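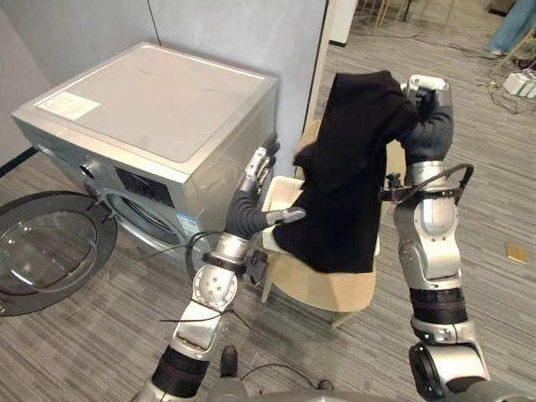 I started making laundry powder because I was fed up with paying for scent. My own clothes smelled of somebody's idea of a meadow, my towels had gone stiff, and the cupboard under the sink was full of half-used bottles I didn't like but couldn't bring myself to bin. So I got a big mixing bowl and a set of scales and made a right mess of the kitchen, and some months later I had the powder I now sell as Jetia. It's made with front loaders in mind, the sort with the round glass door and a thick grey rubber gasket round the opening, and if you've ever peeled back the folds of one of those and found grey slime in there you'll know why I fuss about how well a powder rinses. Liquids left me with far more of that gunk than powder ever has.

Jetia Plain Laundry Powder, 52 wash tub

What you get is a cardboard tub with a tin lid and a scoop inside (tin as well, please don't throw it away, I get emails). The powder is white and fairly fine. It has no perfume, no dye and no brightener. It smells of very little when you open it, a bit chalky if you really stick your nose in.

How much to use

One level scoop for a normal load. Two if it's football kit, dog blankets or anything from a nursery. I know it looks mean! Everyone puts in too much, I did it for years, and then you stand there wondering why the rinse water is still foaming. Start with one and see how you get on. If you live in Ullton or anywhere else with very soft water you can go down to a heaped half scoop.

Put it in the drawer, main wash side. You can put it straight in the drum for a short cycle if your drawer tends to clog, just tip it at the back before the clothes go in.

It works at 30 and it's better at 40. At 20 it will dissolve but give it a longer programme, and for a really cold wash I'd stir the scoop into a jug of warm water first.

Not for wool or silk

Sorry, I do get asked this a lot. It's too alkaline for them and your jumper will come out feeling like a doormat. Penrose is the one you want for woollens, my other powder, it comes in a smaller bag and there's a separate page for it.

Ingredients

Sodium carbonate, sodium percarbonate, sodium citrate, a plant-based surfactant and an enzyme for food and grass stains. Keep it away from children and keep it dry. The lid needs a good push all the way round or the powder will cake, and if it does cake you can break it up with a fork, it still washes fine.

Refills

Refills come in a paper sack that fills the tub 2 times over. I post on weekdays. If you're near the Conmont shop you can bring your tub in and I'll fill it while you wait, which is cheaper for you and saves me hunting for boxes. We've now filled over 3,000 tubs over that counter and I've swept the floor after most of them.

A note on the new scoop

Tubs packed since March have a slightly deeper scoop with a longer handle. It holds the same amount when level, it's just narrower, so carry on as you were. The old one was hopeless once you got near the bottom.

What people say

"I was sure one scoop wouldn't touch my husband's overalls and I was wrong. It took two goes on the oil but the rest came out first time. I do miss a bit of smell on the bedding, so I put a few drops of lavender on a flannel in the tumble dryer. Towels are much softer. Telma Mansilla"

The lavender is up to you, I'm staying out of it. I will say that towels often take three or four washes to come round if you've been using softener, so don't give up after the first one.

Tubs are in stock, sacks are back in stock too. If yours arrives with a dented lid drop me a line with your order number and I'll pop a new one in the post.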